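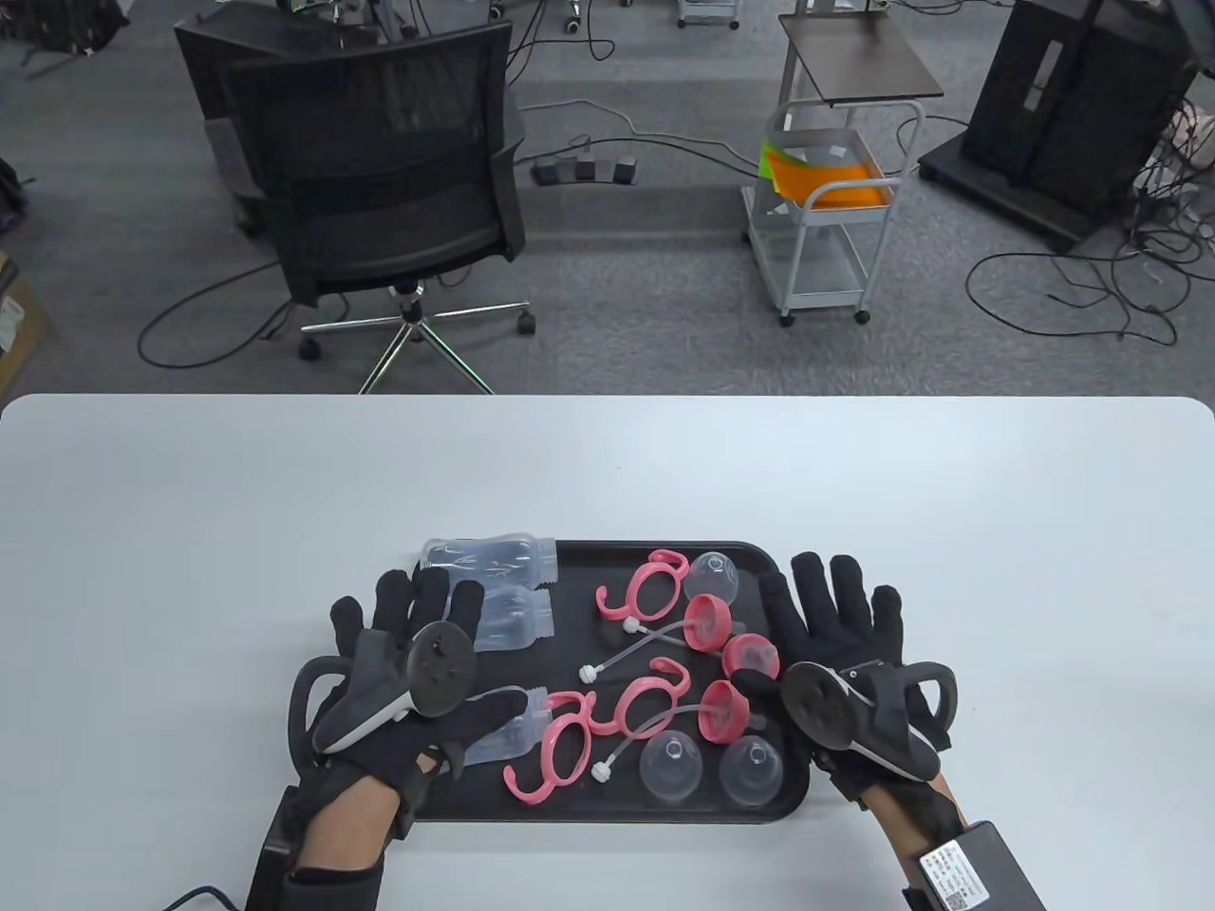 Objet : Re: Kit de gants Julska, qui l'a essayé sur du petit assemblage ?
Liste : téléopération et apprentissage par démonstration
Date : 2020-11-02

Bonjour à toutes et à tous,

Je réponds à la question de la semaine dernière, que je remets ici pour celles et ceux qui ont perdu le fil :

> Bonjour la liste,
> Nous regardons le kit Julska pour enregistrer des démonstrations à deux
> mains : gants, contrôleurs de suivi sur le dos de la main, modules aux
> avant-bras, et la suite logicielle Urano. Sur le papier c'est séduisant,
> mais toutes les vidéos montrent des cubes et des gobelets. Est-ce que
> quelqu'un s'en est servi pour des pièces pénibles, transparentes,
> souples, qui roulent ? Et au bout d'une heure, est-ce qu'on a encore
> envie de le porter ?
> Autre chose : est-ce que l'export passe dans Lungu sans bricolage ?
> Merci d'avance, même pour un avis en deux lignes.

Ce sera un peu plus que deux lignes, désolé, parce que j'en suis vraiment content !

Nous avons le kit depuis août. Notre tâche, c'est le montage et le démontage de biberons à paille : des corps en plastique transparent avec pas de vis, des poignées roses à double boucle, des bagues à visser, des tétines en silicone et ces pailles fines avec un petit lest blanc au bout. Trois biberons par plateau, tout en vrac dans un plateau noir posé au bord d'une table blanche. Pour le côté pénible, je crois qu'on est servis. Du transparent, du mou, du rond, et des pailles qui partent dans tous les sens dès qu'on attrape une bague.

Sur la prise en main

Les gants sont en tissu, assez fins pour qu'on sente le filetage quand on engage la bague. C'était ma grande crainte et c'est ma meilleure surprise. On visse presque normalement. La tétine, elle, demande de l'habitude : il faut la tirer à travers la bague en la pinçant par le haut, et avec le tissu ça glisse. Nos opérateurs ont pris le coup en une demi-journée, chacun avec sa méthode (il y en a un qui pousse par-dessous avec le pouce, et ses enregistrements sont les plus propres du lot).

Les contrôleurs sur le dos de la main sont volumineux, avec leur anneau qui dépasse vers l'extérieur. Pour travailler au-dessus d'un plateau ça ne gêne pas, les doigts restent libres. Par contre, quand les deux mains se rapprochent pour visser, il faut garder les poignets un peu ouverts, sinon les anneaux se touchent. On le dit aux nouveaux dès le début et ils n'y pensent plus ensuite.

Sur le confort

On tourne par séances de 20 minutes, puis pause. J'ai essayé une fois 60 minutes d'affilée par curiosité : faisable, mais les sangles des modules d'avant-bras marquent la peau et j'avais les mains moites. Je ne le ferais pas faire à quelqu'un d'autre. Prévoyez plusieurs paires de gants, ça se lave mais ça sèche lentement.

Le câble du module gauche, chez nous, part sur la table, vers la gauche. Faites-le courir de ce côté dès l'installation et laissez du mou. Les premiers jours il passait devant le plateau et il a embarqué une paille plus d'une fois.

Sur la qualité des données

À ce jour nous avons gardé 816 démonstrations, montage et démontage confondus. Le suivi de la main est stable, je n'ai presque rien à reprocher. Les décrochages arrivent quand une main passe sous l'autre, typiquement pendant qu'on enfile la poignée sur le col du biberon. Urano les signale à la relecture avec une petite marque sur la ligne de temps, et on peut couper l'essai tout de suite. J'adore cette fonction, elle m'épargne des soirées entières.

Les doigts, c'est un peu moins bon. L'ouverture et la fermeture de la main sont bien rendues, le pouce aussi, mais la pince très fine entre pouce et index (la paille !) est lissée. Pour notre usage ça suffit, vu que la pince du robot n'est de toute façon pas aussi fine. Si vous visez une main à cinq doigts, demandez un prêt avant d'acheter.

Pour les pièces transparentes, le kit n'y peut rien, c'est l'affaire de la caméra. Le plateau noir nous a beaucoup aidés : les tétines s'y détachent nettement mieux que sur la table blanche, où on les perdait complètement.

Sur l'export vers Lungu

Ça passe, avec un réglage. Par défaut, Urano écrit les horodatages des deux mains dans deux fichiers séparés et Lungu n'aime pas ça. Il faut cocher la fusion à l'export. Il nous reste un décalage constant de 7 images entre la caméra et les mains, que nous corrigeons dans un petit script. Je l'envoie volontiers hors liste, il est moche mais il tourne.

Ce qui m'agace quand même

La calibration est à refaire à chaque changement d'opérateur, et le logiciel ne garde pas les profils d'une session à l'autre. Le support de Bretum, qui distribue le kit chez nous, répond vite et bien, mais sur ce point la réponse était « dans une prochaine version ». Et la notice en français est une traduction à laquelle il manque toute la page sur les sangles. Gardez la version anglaise sous la main.

Pour le reste, si votre tâche se fait assis ou debout devant une table, à deux mains, avec des objets de cette taille, essayez-le. J'avais commencé les démonstrations avec des manettes tenues en main et je n'ai aucune envie d'y retourner : visser une bague avec une manette dans chaque paume, c'était du sport.

Deux questions à mon tour. Est-ce que quelqu'un a trouvé des gants de rechange compatibles en petite taille ? Les nôtres flottent au bout des doigts pour une partie de l'équipe. Et avez-vous un moyen simple de remélanger les pièces entre deux essais ? Pour l'instant on secoue le plateau à la main, et je soupçonne que les tétines finissent trop souvent au même endroit.

Bonne semaine à tous, et si vous passez par chez nous, le kit est branché, venez visser des biberons !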